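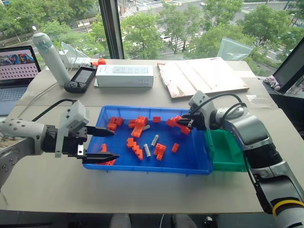 Orange blocks and a few gray cylinders, with a green tray alongside.

I hadn't borrowed a toy since I was six, and that was my cousin's fire truck, and I never gave it back. So I felt a little guilty walking into the Tikholm toy library one wet morning in October with a brand-new membership card in my pocket and a four-year-old pulling on my sleeve.

If you've never been to a toy library, it works like the book kind. You join, you pick, you bring it home, you bring it back. In Tikholm you get 14 days and it costs $2 an item, and if you're late you get a very polite text message. The place has been going for 31 years, most of them above a shoe repair shop on Krūmiņa Street, and the catalog is up to 3,200 toys. It sounds like a warehouse. It's really three rooms and a hallway, and you have to turn sideways in the hallway.

My daughter went straight for a wooden castle with a working drawbridge. I went straight for the marble run (I'm only human). We left with both, plus a bag of building blocks she'd picked out entirely by color, and I remember thinking on the bus home that I'd just spent six dollars and had no idea where any of this was going to go.

Our apartment is small. Every birthday the toys come in and nothing goes out, because the minute I put a dusty plastic pony in the donation box it becomes the most loved pony in the world. I've tried the trick where you hide half of it in a closet and swap it over every month or so. I forgot about the closet for a year.

Borrowing turned out to be easier on everybody. The castle was a huge hit for nine days. Then it was furniture. By the time it was due she'd already moved on to asking what we were getting next, and I carried it back down the hill without a single tear, hers or mine!

Līga Jaunzems runs the front desk, and I asked her what goes out the most. I was expecting something with batteries. It's train track, she told me, and after that it's blocks, any kind, any size. The noisy stuff gets borrowed once. She has a keyboard that plays farm animals, and it comes back early so often that they've stopped bothering to put it on the high shelf.

Then there's the checking, which I hadn't thought about at all. Every set gets gone through when it's returned, piece against list, before anyone else can have it. I sat in on an afternoon of this and it's strangely calming, a bit like shelling peas. Things show up that don't belong. A sock, half a cracker, somebody's house key. Marius Pop once found a wedding ring inside a stacking cup and spent two weeks working back through the loan records to get it home.
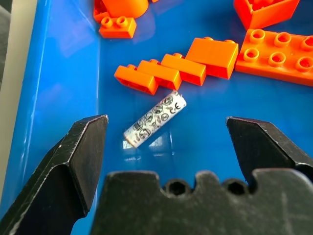
Percy Lozano sees it differently, and told me so over a very long coffee: kids need things that are theirs for keeps, he thinks, and a house where the toys all have to go back would have made him miserable as a boy. He grew up in Jeltow with one bear and one box of blocks, and he can still tell you which block had the chewed corner.

I've been turning that over ever since. I had a bear too. But I don't think it has to be all of one or the other, and most of the parents I met had landed somewhere in the middle. The bear stays. The bike stays. The big, bulky, three-week obsessions can come and go. One dad in the hallway had been borrowing the same garage with the same little elevator since spring, over and over, and had finally asked if he could just buy it. (They said no. They did offer to help him look for a secondhand one.)

There's a sister library in Grilton now, open two mornings a week, and the one in Tikholm is hoping to get hold of the room across the landing. Algirdas Žukauskas wants that room for puzzles. Līga wants it for a sink.

We're on our fifth visit. At the moment we have a doctor's kit, a pirate ship and a tin drum. The drum is going back tomorrow.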